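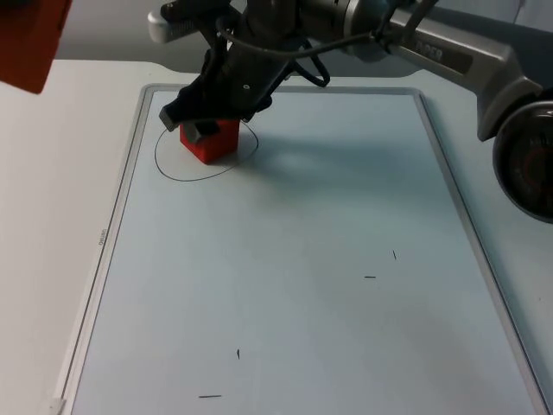 Red cube inside the oval

May, by the Plarnula table games page
40 shares

Draw a wobbly oval on a whiteboard laid flat – wider than it is tall is fine – and pop your first block inside.

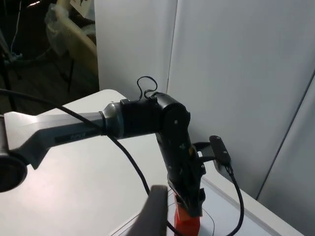 Red block on the white tabletop

Take your time over the bottom one, my dears, and settle it well before you go on.
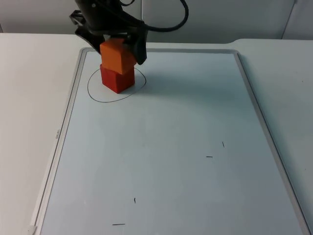 Orange on top of red

Lower the second block gently, line up the sides and let go slowly. 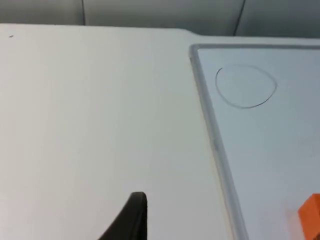 Tullard wrote that a bigger oval suits beginners far better, and that hers wipes clean by teatime.

6 comments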